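Handtücher, Folge zwei (ja, wirklich)

Im letzten Beitrag habe ich über Spannbettlaken gejammert, und danach kamen so viele Kommentare mit Falttipps, dass ich jetzt einfach weitermache. Heute also: Handtücher. Wer mit dem Thema durch ist, darf gerne zu den Rezepten rüberscrollen, ich nehme es niemandem übel!

Angefangen hat das Ganze im Dezember, als ich meinen Wäscheschrank ausgeräumt habe. Ich wollte eigentlich nur das Gästehandtuch mit der Bordüre finden (es lag, wie alles, ganz hinten) und stand dann vor einem Berg Frottee, der partout nicht mehr hineinpassen wollte. Dabei war doch alles vorher drin gewesen! Ich habe gestopft, gedrückt und mit der Schulter gegen die Tür gelehnt, und am Ende lag die Hälfte auf dem Bett und blieb dort bis zum Abend.

Mein alter Nachbar Imtiaz Bepari, der früher in einem Hotel in Flandedcombe die Wäsche gemacht hat, hat mir daraufhin am Küchentisch gezeigt, wie er faltet. Er hat mein Handtuch genommen, einmal angeschaut und gefragt, warum ich denn in der Luft falte. In der Luft? Na ja, so wie meine Mutter: Kinn drauf, Arme breit, irgendwie zusammenklappen. Mache ich seit ich denken kann so. Er hat es hingelegt, glattgestrichen und in der Zeit, in der ich meinen Tee umgerührt habe, ein Päckchen daraus gemacht, das aussah wie aus dem Laden.

Seine Methode geht so: Das Handtuch kommt flach auf den Tisch, die lange Seite zu mir. Dann von links und rechts jeweils ein Drittel zur Mitte, so dass die Kanten verschwinden, und danach von unten nach oben noch einmal in drei Teile. Wichtig ist das Ausstreichen dazwischen, und zwar mit der ganzen Unterarmlänge und nicht bloß mit den Fingerspitzen. Beim ersten Mal fand ich das übertrieben. Beim vierten Handtuch habe ich heimlich die aus dem Schrank wieder herausgeholt und neu gefaltet.

Der Tisch macht dabei sehr viel aus. Meiner zu Hause ist klein und rutschig, da wandert mir jedes Badetuch über die Kante, und ich fange wieder von vorne an. Ein großer Tisch mit einem Laken drüber ist etwas völlig anderes, der Stoff bleibt liegen, wo man ihn hinlegt, und man kann die Ecken in Ruhe sortieren. Ich habe mir für daheim jetzt ein altes Betttuch zurechtgelegt, das ich beim Falten einfach über den Esstisch werfe. Sieht ein bisschen nach Umzug aus, hilft aber enorm.
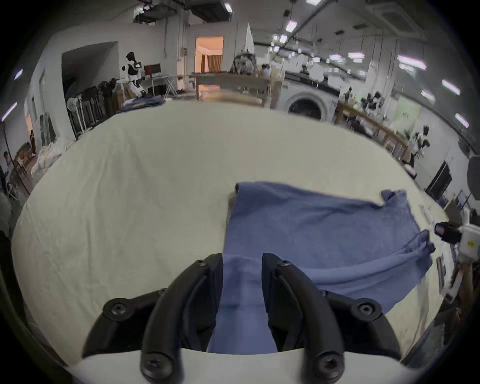
Das blaue Handtuch auf dem großen Tisch, noch ziemlich verknittert, und hinten rechts die Waschmaschine.

Zu Blau habe ich übrigens eine Meinung. Blaue Handtücher verzeihen vieles, Wimperntusche zum Beispiel, aber sie zeigen jeden Fussel, sobald einmal etwas Weißes mitgewaschen wurde. Ich wasche sie deshalb getrennt, auch wenn die Maschine dann nicht ganz voll wird. Weichspüler lasse ich weg. Der macht die Sachen zwar kuschelig, aber nach dem Duschen verteilt man das Wasser damit eher, als dass man trocken wird, und ich finde, genau dafür hat man so ein Ding ja im Bad hängen.

Kurz zum Kaufen, weil das in den Kommentaren auch immer kommt. Ich habe zwei Sorten, die dicken von Pekside und die dünneren von Tshabalala. Die dicken sind traumhaft, brauchen auf der Leine aber ewig und nehmen im Fach so viel Platz weg, dass ich für den Alltag fast nur noch zu den dünnen greife. Bei der Größe bin ich auch bescheidener geworden: 100 Zentimeter Breite klingt toll, bis man so ein Riesenteil an einem kleinen Haken aufhängen soll. Mein größtes benutze ich inzwischen als Decke auf dem Balkon.

Und die Ordnung im Schrank? Die Päckchen stehen jetzt bei mir mit der runden Kante nach vorne im Fach, die offenen Kanten zeigen zur Rückwand. Das hat auch Imtiaz so gewollt (er hat nachgeschaut, als er die Leiter zurückgebracht hat!), und es ist wirklich viel angenehmer, wenn man morgens halb blind hineingreift und nur eines herauszieht und nicht gleich drei. Frisch Gewaschenes kommt immer unten hin, genommen wird von oben. Das vergesse ich noch jedes zweite Mal.

Eine Sache klappt bei mir weiterhin nicht, und da brauche ich eure Hilfe: Waschlappen. Die sind zu klein zum Dritteln und zu dick zum Rollen, und im Körbchen von Bedside, das ich extra dafür gekauft habe, sehen sie nach zwei Tagen aus, als hätte jemand darin nach Schlüsseln gesucht. Eine Freundin stellt sie hochkant auf wie Karteikarten. Das habe ich probiert, aber sobald die ersten fehlen, kippt die ganze Reihe um. Vielleicht ist mein Körbchen auch einfach zu groß, ich werde es mal mit einer Schuhschachtel versuchen.

Der Spannbettlaken-Beitrag hat inzwischen übrigens 3.364 Aufrufe, das ist für meinen kleinen Blog völlig verrückt. Danke euch! Wer dort noch nicht gelesen hat: In den Kommentaren steht eine Anleitung mit Gummiband, die besser ist als alles, was ich selbst geschrieben habe.

Schreibt mir gerne, wie ihr eure Waschlappen verstaut, und ob ihr sie überhaupt faltet. Nächstes Mal sind die Geschirrtücher dran, die mit den Kaffeeflecken lasse ich vorher noch schnell verschwinden.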